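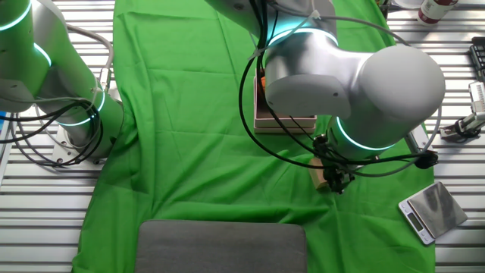

According to one reader of my Brandar notes, teleoperation is just "puppetry with a logbook", and I can't really argue! Robot teaching by demonstration means a person does the job first, either by pushing the arm along by hand or steering it from a distance - and the motions get saved as examples. At Sodberg I recorded 122 runs of one small block task (26 got tossed, mostly my own shaky steering). Hand guiding feels easier to me, but two arms at once? Remote control, every time.

See also: Brillico, joint recording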